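The gray bin, evening
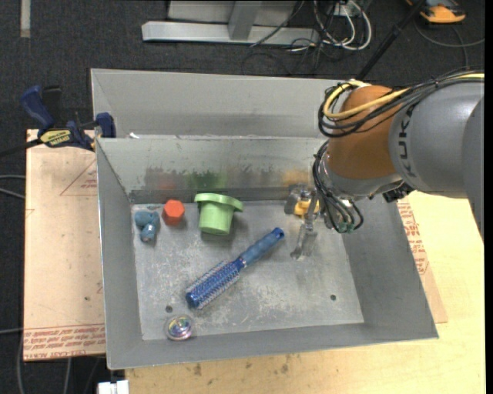
Blue hairbrush in the middle, the orange-red block and the green thing behind it.

I came back from Turholm a little after 9 and my feet were tired, but I wanted to write some lines before sleep.

Today I looked a long time at the small things in the big metal bin. The blue hairbrush made me think of my grandmother's house in Panderport. She had a brush with a round barrel too, and it hung on a nail by the hole in its handle. Hers was brown, I think. I must ask my mother.

The light green one I still cannot name correctly. It is like a top hat turned upside down, with a wide rim. In my language we have one word for such a shape and in English I need a whole sentence - this happens to me every week.

My favorite is the clear ball with pink, yellow and green colors inside. As a child I wanted one very much and my father said no, so I cried in the shop. The small teal toy I like less, but its round parts are nice.

The metal is so scratched on the bottom, with white marks like chalk. I find it beautiful, in the way of an old kitchen pan.

For supper I had soup and bread. The bus ticket is now 2 dollars more than in July, I must put it in my notebook. Tomorrow I will buy onions and call my mother about the brush.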